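Narlow (software)

Narlow is a task planning and execution package for mobile manipulators, the class of robot that combines a wheeled base with an arm. It was developed at the Tistdale laboratory in Jovudcombe and is used mainly for household pick-up tasks in simulation. The current stable release is dated 6/1/22.

History

Work on Narlow began as a replacement for Aryee, an older scripting tool in which every task was written by hand as a fixed list of steps. Aryee scripts stopped whenever a grasp failed, and an operator had to restart them. The first version of Narlow kept the Aryee file format but added a planner that could choose a new step after a failure. Support for the old format was dropped in version 2.

Architecture

Narlow is divided into a planner, a world model and a set of skills. The planner takes a goal, such as clearing a floor, and breaks it into skills like "drive to," "look at," "grasp" and "place." The world model stores the estimated position of each known object along with a confidence value. Objects that have not been seen for 40 seconds are kept but marked as stale, and the planner will schedule another look before trying to grasp them.

Base and arm motion are planned together. The robot's own body is included in the collision model and is also masked out of the camera image — without the mask, early versions often reported the base as a nearby obstacle.

Simulation

Most development is done in rendered home interiors. The standard test set contains 494 tasks, each with a starting layout and a goal that can be checked automatically. Small and flat items on the floor make up a separate group, as they are hard to segment and leave little room for the fingers.

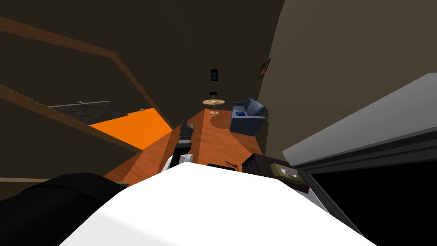
Simulated interior seen over the robot's white body, with the gripper raised and small items on the wooden floor.

A run ends when the goal is met, when the time limit is reached, or after 40 skill calls. Logs record every planner decision and can be replayed without the renderer.

Limitations

Narlow assumes a flat floor and does not plan for stairs. Soft items are treated as rigid boxes, so grasps on cloth are less reliable than grasps on hard objects. Doors and drawers need separate skills that are not part of the main package.

See also

Aryee
Mobile manipulation
Task and motion planning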